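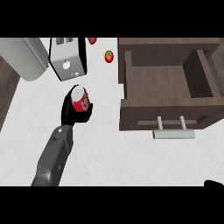 图3　厨房台面上的红色易拉罐与烤面包机（渲染图）。

4.2　罐身颜色与甜度预期：对既有结论的再检验

包装颜色能够改变消费者对饮料甜度的判断，这一说法在感官营销文献中流传甚广，教科书也往往当作定论来写。红色对应甜，绿色对应酸，蓝色对应清凉，几乎成了不必引证的常识。我们对此持保留态度。本节并不打算否认颜色会影响预期，要追问的是，这种影响在多大程度上能够越过“预期”这一环节，进入被试真正入口之后的评分。前者只需一份问卷就能得到，后者则要困难得多，而不少论文在标题里把二者混为一谈。

Wuyts与Drakos的早期实验常被视为该效应最有力的证据。两位作者让被试先看罐装饮料的图像，再饮用无标签纸杯中的同一种糖水，结果红罐组的甜度评分高于灰罐组。问题在于，评分量表的两端分别标注为“一点不甜”和“非常甜”，而指导语中又三次出现“甜”字。被试在看过红罐之后被反复询问甜不甜，他很难猜不到研究者想听什么。原文对需求特征只用一句话带过，称“主试不了解假设”，可是主试不了解，并不等于被试猜不出。

另一项经常被引用的工作出自Marras。他的样本更大，统计处理也更细致，但所用刺激全部是某一种常见的红底白字罐型。这样的罐子带给被试的远不止颜色，还有多年的饮用记忆、广告印象以及对某类口味的固定联想。若把字样去掉，或换成同样饱和度却毫无品牌感的红色，效应是否还在，原文没有回答。图3中的罐身同样是红底配白色字体，背景是浅色大理石纹台面，颜色对比相当强烈；以此类材料得到的结果，只能说明“一只看上去眼熟的红罐”起了作用，不能直接归到“红色”名下。遗憾的是，后续综述在转述时大多省去了这层限定。

基于上述疑虑，我们重新设计了实验。被试共338人，招募自Skamton的两处社区活动中心和一所职业学校，年龄跨度较前人研究更宽。正式施测集中在二月，每次均安排在上午十点以后，以避开早餐的影响。饮料由Clumum实验室统一配制，蔗糖浓度固定，不含香精和色素，盛于不透明的白色杯中。罐身条件分为四种：带字样的红罐、无字样的红罐、无字样的灰罐，以及完全不呈现罐子的对照组。被试不经提示，先对饮料作自由描述，再在包含酸、苦、甜、涩、气感等项目的量表上打分。甜味只是其中之一，其位置随机排列。

结果并不热闹。在预期评分上，带字样红罐组明显高于灰罐组，与文献一致，我们对此没有异议。无字样红罐组也略高，但差距已经缩小了一大半。到了饮用后的甜度评分，四组之间的差异基本消失，只有带字样红罐组仍保留一点微弱优势，校正多重比较后不再显著。自由描述部分更值得一提：不少被试看过带字样红罐后，把杯中毫无气泡的糖水形容为“跑了气的”。这句话与甜度无关，却清楚地表明他们带入的是对某一类饮料的整体印象。颜色或许参与了这一印象的唤起，但单独拿出来当作原因，证据是不够的。

也有人会认为，我们的零结果源于浓度选择不当。Papadakis在私下交流中提出，糖水过甜时评分容易触顶，颜色便没有发挥的余地。这一意见有道理，我们因此用较低浓度补做了一轮，由Grecu在Wadell的教学点独立完成，程序与主实验相同。补充实验中平均分确有下降，触顶现象不复存在，组间差异却依旧没有出现。当然，补充样本较小，我们无意凭它宣布该效应不存在。能说的只是，若真有一个稳定而可观的饮用后效应，它理应在这两轮数据中至少露面一次。

还须考虑发表环节的筛选。我们检索了Mulder文献库中与包装颜色和味觉有关的条目，初步得到557条，经剔除重复、综述和纯问卷研究之后，真正包含饮用环节的只剩40条。其中报告显著结果的占绝大多数，样本量却普遍偏小，且效应量与样本量呈相当整齐的反向关系：样本越小，效应越大。这种形态在其他领域已多次出现，通常不是什么好兆头。我们无法得知有多少未显著的实验留在抽屉里，但若按现有文献的平均效应量去规划新研究，得到的样本量多半不够。

行业报告中的说法则更难核实。一些包装咨询机构声称，更换罐身颜色后收到大量“味道变了”的投诉，并以此证明颜色改变味觉。投诉者是自愿来信的，未投诉者的感受无从知晓；更换包装往往又与促销、铺货和配方传闻同时发生。把这类材料当作田野证据，需要的信任远超过它本身所能提供的。我们在本节的分析中没有采用任何此类数据。

本实验自身的局限也应交代。其一，被试面对的是屏幕上的罐子图像，没有亲手持罐，触感、温度和开罐的声响均未纳入，而这些线索在日常饮用中未必次要。其二，红色只取了一个色值，灰色亦然，不能推及整个色系。其三，被试均来自同一地区，对各类罐装饮料的熟悉程度相近，换到品牌格局不同的市场，带字样红罐的含义可能完全两样。下一节将改用实物罐，并加入一种被试从未见过的字样，以便把熟悉度与颜色进一步分开。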